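Household Goods Sorter and Packer - Part-time, Ruvthorpe

Erora is looking for two people to join the sorting room at our Ruvthorpe site. The work is sorting, checking and packing small household goods that come to us mixed together, and getting them back out the door in sets that somebody can use. It's steady indoor work with a small crew. You don't need to have done it before.

About us

Erora takes in small household goods from house clearances, closing shops, student residences and moving companies. We sort them, clean what needs cleaning, and pack them into starter kits for people moving into a new place. A kitchen kit, a cleaning kit, a desk kit and a kids' kit are the main ones. Most kits go to housing agencies and settlement services, which order them from us in batches. The rest are sold over the counter at our shop at the front of the building.

We've been at Ruvthorpe for six years. Last year we sent out a little over 2,000 kits, and orders are up again, so we're adding to the crew.

What the work is

Goods arrive in boxes and bags, and very few of them arrive in any kind of order. People clear a kitchen drawer and a hall cupboard into the same carton, and the kids add to it. The first job is always to get a manageable amount out on a table where you can see it.

We work a bin at a time. You tip or lift a small amount into a metal bin on your table, sort that, and then go back for more. It keeps the small things from rolling onto the floor and it means you can stop for a break without losing your place. New people often want to spread a whole carton across the table because it looks faster. Please don't.
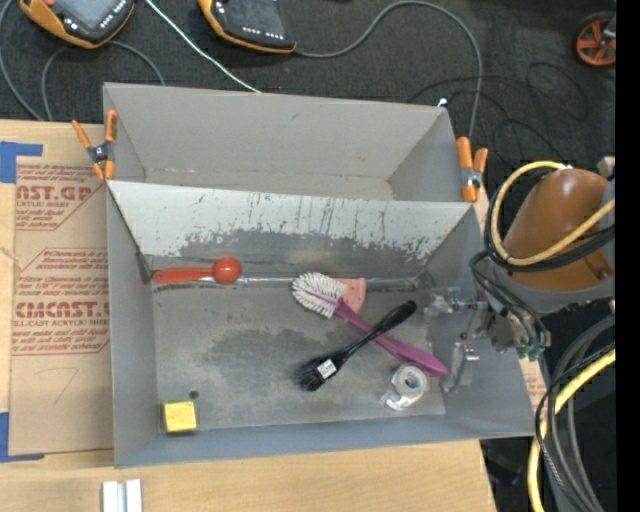
A dish brush goes to kitchen, tape and a dispenser go to desk, a ball goes to kids. Most decisions are about that hard, and you will make a lot of them in a shift. The ones that take longer are the brushes, because we get every sort and they don't all belong in the same kit. If a brush was made for dishes it goes to kitchen. If it was made for floors, clothes, shoes, paint or anything else, it goes to the shelf for that use. If you can't tell, it goes on the query shelf and Mal-soon Lim, our sorting room lead, will go through it with you at the end of the shift.

Once something has a category, you check it. For a brush, that means looking at the bristles and the join between head and handle. For tape, it means finding the end and pulling a short length to see that it still sticks. For toys, it means checking for cracks, sharp edges and small parts that come off. We have a printed guide at each table with the checks for the common items. It runs to five pages and you'll have most of it in your head after a couple of weeks.

Items that pass go into the tubs on the racking behind the tables. Items that need a wash go to the sinks. Items that fail go to recycling or waste, and we'd sooner you failed something borderline than sent it out. The test we use is whether you would be comfortable handing it to a person in their new kitchen.

Packing is the second half of the job. Each kit has a packing list. You pull the items from the tubs, tick them off, pack the heavy and hard things at the bottom, wrap anything breakable, and tape and label the carton. Another person checks the list against the box before it's closed.

A normal shift

The morning shift starts at 7:30 and finishes at 12:30. The afternoon shift starts at 12:45 and finishes at 5:15. Sorters usually spend the first half of a shift at the tables and the second half packing, though on days when a big order is going out it can be all packing.

There is a paid 15-minute break in each shift. The lunchroom has a fridge, a microwave and a kettle. There is free parking behind the building, and the bus stops at the end of the street.

What you would be doing

Unloading cartons and bags from trolleys to the sorting tables
Sorting mixed household goods into categories
Checking items against the guide and setting aside anything damaged
Washing and drying kitchen and cleaning items
Packing kits from a list, labelling cartons and stacking them on pallets
Wiping down tables and bins at the end of each shift
Keeping a simple tally sheet of kits packed

What we need from you

You should be able to stand for most of a shift. We have two tables set at sitting height, so if standing is a problem, tell us and we can talk about how the work might be arranged. You will need to lift cartons up to 12 kilos. Anything heavier goes on a trolley or waits for a second person.

You need to be able to read a packing list in English. Spoken English doesn't have to be perfect. Several languages are used on the floor and people manage well.

We look for people who will keep the same standard at the end of a shift as at the start. Speed comes with practice. We don't set individual targets and we don't rank people against each other.

You need to be comfortable with other people's used belongings. Most of it is clean, some of it isn't. Gloves and aprons are supplied, and we ask you to wear closed-toe shoes with a firm sole.

Helpful but not required: warehouse or retail stockroom work, kitchen work, a pallet jack ticket, or experience helping new staff learn a job.

Training

Your first two shifts are alongside Mal-soon. You'll sort a few bins together, then sort some on your own while she checks them, then do the same with packing. Training shifts are paid at the full rate. After that you'll have your own table, and someone experienced will be at the next one.

People get things wrong in the first few weeks and it isn't a problem. A pastry brush in the paint tub gets caught at packing. Ask whenever you like.

Hours and pay

Both positions are part-time and permanent after a three-month probation. We can offer four or five shifts a week, mornings or afternoons, and we'll try to give you the same pattern each week. Shifts are set a fortnight ahead. There is no night work and we close on public holidays.

Pay is $24.60 an hour, going to $25.80 after probation. Casual extra shifts come up in July and again before the end-of-year break, and are offered to current staff first. Staff get a discount at the front shop, and you can put aside up to three items a month at no charge once they have been through checking and pricing.

The room

The sorting room is on the ground floor with level access from the car park. It has six tables, good overhead light and windows on one side. It's heated, but the loading door opens often in the morning, so bring a layer in winter. There's a radio, and whoever is first in picks the station. The washing area is through a wide doorway at the back. The accessible washroom is beside the lunchroom.

It can be noisy when cartons are being unloaded and when hard items go into the metal bins. Ear protection is there if you want it. If you'd find a quieter corner easier to work in, there is a table at the far end that suits.

How to apply

Send us a short note with your name, a phone number, the shifts you could work, and a few lines on any work you have done, paid or unpaid. A resume is fine but you don't have to write one. You can leave your note at the front shop counter, marked for Kobe Van den Broek, or use the form on our jobs page. If you'd prefer to apply by phone or in person, come by the shop between 10 a.m. and 3 p.m. and ask for Kobe.

We'll contact everyone who applies, whether or not we are able to offer a visit. Those we'd like to meet will be asked in for an hour. The first part is a conversation with Kobe and Mal-soon. The second part is at a table, sorting a bin and packing one kit from a list, so you can see what the job is like and we can see how you go about it. There's nothing to prepare. Bring the right shoes. We pay $30 for the hour and will cover your bus fare.

If you need an interpreter, a support person or any change to the visit, put it in your note or tell Kobe when he calls.

You must be legally able to work and at least 16 years old. Applicants under 18 need a signed form from a parent or guardian, which the shop can give you. A police check is not required for these positions.

Applications stay open until both positions are filled. If you applied in an earlier round and weren't taken on, you're welcome to apply again, and there's no need to resend your details if they haven't changed - just let the counter know you're interested and which shifts would suit.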